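Beverage can

A beverage can is a sealed metal container made to hold a single serving of a drink, most often a soft drink, beer, juice or iced tea. Nearly all modern beverage cans are made of aluminum, though steel is still used in some regions. The can is opened by a tab fixed to the lid and is normally thrown away or recycled after one use.

Construction

A can is made from two pieces of metal. The body, including the bottom, is drawn from a single disk of aluminum sheet and pressed into a tall cup with thin walls. The lid, called the end, is stamped separately from a stiffer alloy. After filling, the rim of the body and the edge of the lid are folded together into a double seam.

The bottom of the can is domed inward, which helps it resist the pressure of carbonated drinks. The neck is narrower than the body, so the lid can be smaller and use less metal. A thin coating on the inside keeps the drink from touching the aluminum.

Printing

The outside of the body is printed before the can is filled, while it is still open at the top. The design is applied by rollers as the can turns, and a clear varnish is laid over the ink. Lids are usually left unprinted and keep the silver color of the metal. Colored lids and tabs exist but are mostly used for promotions.

Small producers often buy blank cans and add a shrink sleeve or paper label. The Zulthorpe bottling works, which sold a ginger drink under the name Luron, used sleeves for its first 386 cases and changed to printed cans the following April. Its designer, Sizwe Rampersad, kept the same layout for both versions. A later drink, Sodora, was sold only in printed cans.

Storage and serving

Unopened cans keep best in a cool, dry place out of direct sun. Heat raises the pressure inside and may cause the ends to bulge. Freezing can have the same effect, as the drink expands when it turns to ice. A can at room temperature takes around 60 minutes to chill in an ordinary refrigerator, and longer if the shelves are full.

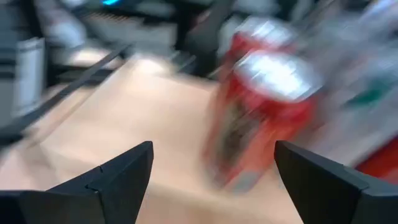

Can a drink be stored in its can after opening?

It is safe for a short time, but a carbonated drink goes flat within hours. Leftovers are better poured into a bottle with a tight cap and kept in the refrigerator.

Recycling

Empty cans are shredded, stripped of their coatings and melted, and the metal can be rolled into new sheet. Tabs should be left attached, as loose ones are easily lost during sorting.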